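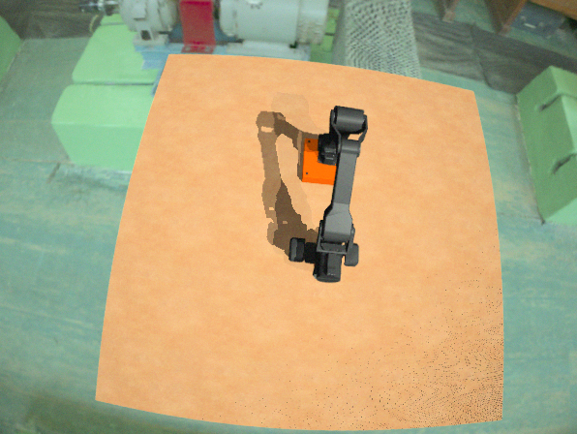
시뮬레이션 속 작업대, 주황색 큐브를 집고 있는 로봇팔

소형 로봇팔 살 때 예산 짜는 법 (제가 한 순서대로)

2024년 4월 26일, 글쓴이 Lise Beaudoin

지난 12월에 저희 Cotholm 작업실에서 소형 로봇팔을 한 대 들이기로 하고 예산표를 제가 맡았거든요. 처음엔 팔 가격만 적으면 끝나는 줄 알았어요. 그런데 표를 세 번이나 갈아엎었습니다(네, 세 번이요!). 비슷한 걸 준비하시는 분들이 자꾸 물어보셔서 그때 쓴 메모를 정리해 봤어요. 산업용 대형 장비 말고, 책상 위에 올려놓고 작은 물건 집고 옮기는 정도의 팔을 생각하고 읽어 주세요.

1단계. 시킬 일을 한 문장으로 적기

카탈로그는 잠깐 덮어 두세요. 저는 "작은 블록을 집어서 같은 작업대의 다른 자리에 내려놓는다"라고 적었어요. 너무 시시해 보이죠? 그런데 이 한 문장이 있으니까 견적 받을 때 얘기가 정말 빨라졌어요. 그 밑에는 집을 물건의 크기와 무게, 제일 먼 지점까지의 거리, 하루에 몇 시간 돌릴 건지를 적습니다. 모르는 칸은 비워 두고 물음표를 치세요. 대충 채워 넣으면 나중에 그 숫자가 진짜인 줄 알고 쓰게 돼요(제가 그랬습니다).

2단계. 시뮬레이션에서 먼저 돌려 보기

돈 쓰기 전에 꼭 해 보셨으면 하는 단계예요. 로봇팔 모델이랑 작업대, 집을 물건만 있으면 시작할 수 있어요. 작업대 크기는 실제로 쓸 책상을 줄자로 재서 그대로 넣으시고요. 저는 처음에 기본값으로 두고 했다가 나중에 다시 다 했어요.

여기서 볼 건 이 정도예요.

팔 받침을 어디에 놓아야 제일 먼 자리까지 닿는지
팔꿈치가 접힐 때 위로 얼마나 올라오는지 (위에 선반 있으면 큰일 나요)
그리퍼 손가락이 물건 폭보다 충분히 벌어지는지
팔이 지나가는 길에 사람 손이나 다른 장비가 있는지

저희는 이걸 하면서 받침 위치를 두 번 옮겼어요. 진짜 책상에 구멍 뚫고 나서 알았으면 속이 꽤 쓰렸을 거예요. 다만 시뮬레이션에서 잘 집힌다고 실제로도 그렇게 집힌다는 보장은 없어요. 마찰이랑 케이블 당김은 화면에서 제대로 안 느껴지더라고요. 배치 잡는 용도로 믿고, 집는 힘은 따로 여유를 두세요.

3단계. 줄을 나눠서 예산표 만들기

제 표는 결국 이렇게 됐습니다.

로봇팔 본체
그리퍼와 여분 손가락
전원 장치, 케이블, 비상 정지 스위치
받침판과 고정 볼트
제어용 컴퓨터 (있는 걸 쓰더라도 줄은 남겨 두기)
운송비와 세금
교육이나 설치 지원
예비비

비상 정지 스위치를 빼먹은 게 제 첫 번째 표였고, 운송비를 빼먹은 게 두 번째 표였어요. 같이 보던 Folke Viklund가 "이 팔은 걸어서 오나 봐요?" 하길래 얼른 고쳤죠 ㅎㅎ

4단계. 견적은 같은 조건으로 두 군데 이상

한도는 2,000유로로 정해 놓고 시작했어요. Kumerus에서 온 견적은 1,041유로, Wikström에서 온 견적은 1,822유로였습니다. 숫자만 보면 고민할 것도 없잖아요? 그런데 Kumerus 쪽은 본체만이었고 Wikström 쪽에는 그리퍼, 전원 장치, 비상 정지 스위치, 운송비까지 다 들어 있었어요. 빠진 항목을 하나씩 따로 알아봐서 더했더니 Kumerus 쪽이 한도를 넘어 버리더라고요. 그래서 견적 요청 메일에는 3단계의 줄을 그대로 복사해서 "항목별로 금액을 적어 주시고, 포함이 안 되면 미포함이라고 써 주세요"라고 부탁하세요. 답장이 조금 늦어져도 비교하기가 훨씬 편해요.

그리고 전화로 들은 할인은 표에 넣지 마세요. 문서로 받은 것만!

5단계. 결재 단계 확인하기

회사나 학교에서 사는 분들은 금액별 결재선을 미리 보셔야 해요. 저희는 1,000유로가 넘으면 Ottar Hedlund의 서명이 하나 더 필요한데, 그걸 모르고 일정을 짰다가 발주가 밀렸어요. 본체랑 부속을 쪼개서 사면 되지 않냐는 말도 나왔지만, 한 장비를 나눠 결재받는 건 저희 규정에 걸려서 그냥 한 번에 올렸습니다. 여러분 쪽 규정은 다를 수 있으니 구매 담당자한테 먼저 물어보세요.

올릴 때는 1단계의 한 문장, 시뮬레이션 배치 화면 한 장, 항목별 비교표를 붙이면 돼요. 길게 쓴 설명보다 비교표를 먼저 보시더라고요.

6단계. 첫해에 나갈 돈 따로 적기

손가락 패드는 소모품이에요. 케이블도 계속 꺾이는 자리는 닳고요. 저는 구매 예산 옆에 '첫해 유지비' 칸을 따로 만들어서 여분 패드, 케이블 한 벌, 수리 보낼 때의 왕복 운송비를 적었어요. 보증 기간이 출고일부터인지 도착일부터인지도 꼭 물어보시고요. 발주해 놓고 창고에 두 달 묵히면 그만큼 보증이 날아가는 경우가 있거든요.

자주 받는 질문 몇 가지

중고는 어때요? 제어기 소프트웨어를 아직 지원하는지부터 확인하시면 좋겠어요. 지원이 끊긴 거라면 저는 안 살래요.

작업대도 새로 사야 하나요? 흔들리지만 않으면 있는 걸 쓰세요. 저희는 Grarnden 창고에 있던 책상에 받침판만 볼트로 고정했어요.

시뮬레이션은 얼마나 걸려요? 저는 배치만 보는 데 나흘 썼는데, 이틀은 프로그램 설치하느라 씨름한 시간이에요. 설치해 본 사람이 옆에 있으면 커피 한 잔 사 주고 도움받으세요!

예산표 빈 양식이 필요하시면 댓글에 남겨 주세요. 그리퍼 고르는 얘기는 할 말이 너무 많아서 다음 글에 따로 쓸게요.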